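The Baker Who Came Down from the Mountain

Ambros Bühler starts work when most of Ernham is asleep. At half past two in the morning he puts on the radio, very quiet, and looks first at his sourdough. "It is like to visit an old aunt," he tells me. "You open the door a little and you see in which mood she is."

I meet him at the end of his day, which is ten in the morning. We sit behind the shop with a pot of tea, and he has still flour on his eyebrows. He learned the trade in a village of 1153 people, where his master, Engelbert Stöckli, baked one dark loaf and one white loaf and saw no need for a third. "In winter the snow closed the road and we sold everything before breakfast. In summer the tourists came and asked for croissants. Engelbert told them the next croissant was in the valley."

Bühler was 29 when he left. He wanted to see the sea, and a cousin had written to him about Irasthorpe, where a bakery was looking for a night man. He stayed there for two winters, and then he rented the shop in Ernham with his friend Ottavio Greco, who makes the sweet things.
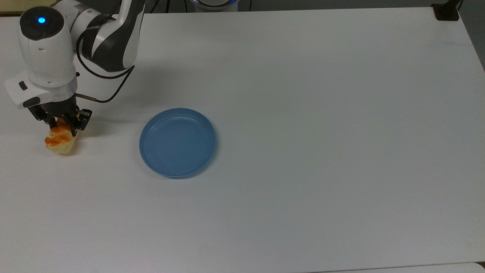
The first year was hard. The flour behaved differently, the water also, and the customers wanted their bread soft. "They pressed it with the thumb," he says, and shows me on the table how they did it. "I thought, my neighbours, please, it is not a mattress." He did not change the crust, but he began to bake a smaller loaf, so that people could try it without a big risk. Slowly they came back for the large one.

I ask him about the colour of his baking, which is darker than is usual here. He becomes serious. For him a pale pastry is a pastry that somebody was afraid of. Greco, who has been listening from the doorway, does not fully agree. "Ambros would bake a birthday cake until it is brown like a boot," he says. They have had this argument for years and both seem to enjoy it.

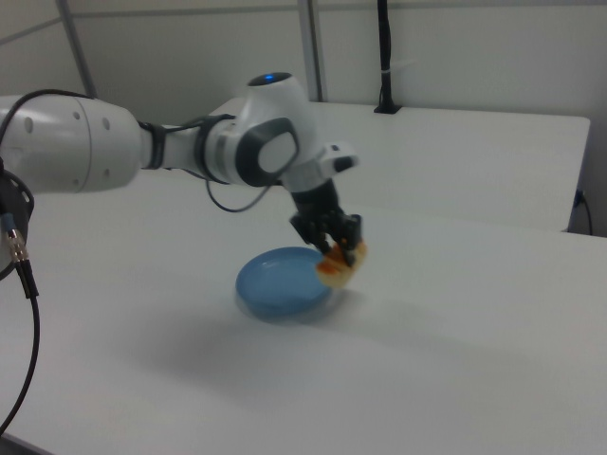

A white arm with a black gripper, over a white tabletop.

Now Bühler is teaching an apprentice, Aurelia Kuster, and he finds that he repeats the sentences of his old master, even those he did not like. She wants to try a rye with caraway and honey. He has said no to this idea twice. Then, last May, he came in and found one cooling on the rack.

And how was it?

He pours himself more tea before he answers. "Too much honey," he says. "But I ate the half of it."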